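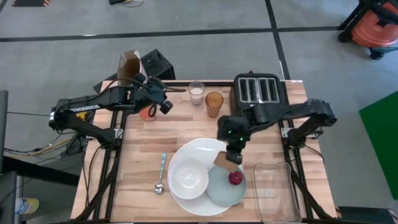 Jodmont Bench Rule Kit for two-arm tables

I put this kit together after writing the same rules on the same whiteboard one time too many. We run tabletop arms on kitchen tasks (breakfast, mostly, so toast and fruit and a glass of milk), and every new person asked me the same stuff. Where can I stand? Can I grab that spoon while the arms are live? Who moves the cables? So now it's a kit, and you can buy it!

What you get:

60 laminated rule cards, with holes for a ring
4 rolls of black floor tape, enough for a keep-out line and a spare
One pad of 200 start-of-shift check sheets
A wall poster of the stop procedure

The cards are short on purpose. My favorite is the reach card: hands stay outside the table frame until both arms are parked and you've said "parked" out loud. It feels silly for a day or so and then you'll do it at home with the dishwasher. There's a card for liquids too (fill the glass before the arms are powered, never during), and one for floor cables, which I rewrote in January after a lot of grumbling from the Bollthorpe lab, who were right.

The check sheet takes me a couple of minutes. Frame bolts, arm mounts, gripper fingers, stop button, floor clear inside the tape. You sign it and clip it to the table.

Please don't treat this as a risk assessment. It won't replace one, and it doesn't certify your cell to any standard. I wrote it to sit next to the paperwork you already have, and the cards have a blank back so you can add your own site rules.

The tape sticks well to painted concrete and sealed floors. On carpet, forget it. Wuketti stocks the refill pads, and they'll do a plain version with no logo if you order 300 sheets or more.

Cards come in English only for now. Baranauskienė is working on a Lithuanian set and I'll add it to this page when it's ready.

Page updated 29 June 2020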